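We use cookies to give you the best experience on our site. By continuing to read, you accept our cookie policy. Accept | Manage settings

The Motors of Tusance

Along a quiet piece of coast, the boats stay and the engines disappear. Fishing families are learning to sleep with one ear open.

6/11/23

The first thing a fisherman in Tusance does in the morning is look at the back of his boat. He does it before coffee and before he looks at the weather. If the motor is there, the day can begin. If there are only two clean marks on the wood where the clamps were, then he will walk up the hill to the police station, and he will lose the day, and perhaps the season.

I came to Tusance in the spring, after a cousin of mine who buys fish there told me that the price had gone up for a strange reason. There was enough fish in the sea, he said, but fewer people were able to go out to it. I thought he was exaggerating, as buyers do. Then I spent a week in the village and I met the owners of boats which had been lying upside down on the sand for months.

Tusance has 700 inhabitants, one paved street and a small bay which is open to the west. The boats are not kept in a marina. They are pulled up on the beach or tied to posts in the shallow water, as it was done by the grandparents of the present owners. An outboard motor of 40 horsepower is the usual choice, strong enough to pass the reef when the wind is against you. Such a motor weighs as much as a grown man, but two persons who know the work can take it off in a few minutes and carry it to another boat.

That it is done from another boat, most people in the village now agree. In the first months they suspected each other. A young man who had bought a new motorcycle was followed by looks and remarks until he showed the papers of his bank loan to anybody who wanted to read them. Two brothers stopped speaking because one had lent a key to a friend. The police constable, who asked me not to print his name, said this was the part of the case he liked the least. "The motor you can replace," he told me. "I have neighbors now who do not greet each other in the shop."

According to the police of the district, 69 outboard motors were reported stolen between Tusance and the port of Mosquera in the twelve months before last June. The constable believes the true number is higher. Many owners do not report, either because they have no receipt for the motor or because the license of the boat has expired and they are afraid of the fine. He has tried to tell them that he will not ask for the license. Not everybody believes him. 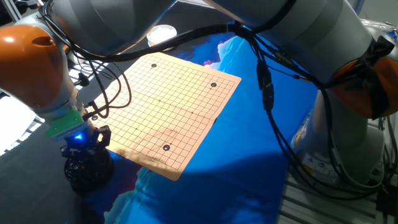

Black cables loop down over the left corner of a game board.

Where the motors go is a question with several answers, and I heard all of them. In Mosquera, which is three hours away by road and much less by sea, there is a street behind the fish market where used engines are sold from the backs of trucks. I walked there on two mornings. Nobody offered me anything that was clearly stolen, but several of the engines had no number plate, and on one of them the place of the plate had been painted over with thick gray paint. The seller said it came like this from the previous owner. He was friendly about it. He asked me what size I was looking for.

An officer in Mosquera, who has worked on property crime for most of his career, explained to me that the engines are seldom sold whole if the thieves are experienced. The lower unit goes to one buyer, the head to another, and the cover with the serial number goes into the water. Divers who look for lobster have found such covers on the bottom outside the port. He keeps one in his office and puts his umbrella in it.

In court, this makes things difficult. Last year a man was stopped at night with three motors under a net. He could not explain them, but only one could be connected with an owner, through a repair that a mechanic in Tusance recognized as his own work. The man was convicted for that one motor. He paid a fine and was home again before the owner had his engine back, as it had to stay in the police storage until the period for appeal was over. By then the salt had entered the carburetor.

The owners have not been waiting. In Tusance there is now a watch at night, organized by lists which hang inside the door of the ice house. The men and women sit in pairs on the sea wall, with a thermos and a strong lamp. They have agreed not to carry any weapon, after a long meeting in which some wanted the opposite. If they hear a motor where no motor should be, they switch on the lamp and call the constable, and they wake up the houses nearest to the beach with a whistle.

I sat with them for one night. It was cold, and a dog slept across my shoes. Around three o'clock we heard an engine very low, beyond the point, and my two companions stood up at the same moment. The lamp showed only water. The sound stayed for a while and then it went away to the south. The older of the two wrote the hour in a school notebook, under many other hours.

Other villages have chosen other ways. In Drollness, which lies behind the next headland, the owners carry the motors home every evening in wheelbarrows and lock them in the kitchen or under the stairs. It is safe, but it is hard for the back, and the houses smell of gasoline. A widow there who rents her boat to two crews has told them that the motor is their responsibility from the moment they step off the sand. A few families have bought locks from Stikano, a workshop in Mosquera that makes a steel sleeve for the clamp screws. The sleeve costs 200 for each motor, which is more than a crew earns in a bad week, and in two cases the thieves cut away the wooden transom and took motor, lock and wood together.

The constable would like something cheaper. He has asked every owner to engrave the number of the boat inside the motor, in a place that must be opened with a tool, and to bring him a photograph. He lends out the engraving pen himself. When I visited, it had been out for nine days, and he did not remember in which house it was.

On my last morning I helped to push one of the boats into the water. It belonged to a man who had lost his motor in winter and had borrowed half of the money for another one from his sister. He had drawn a bird on the cover in yellow paint, so that he could know it from far away. He let the engine run for a minute while he listened to it, then he lifted his hand and went out toward the reef with his son sitting at the front.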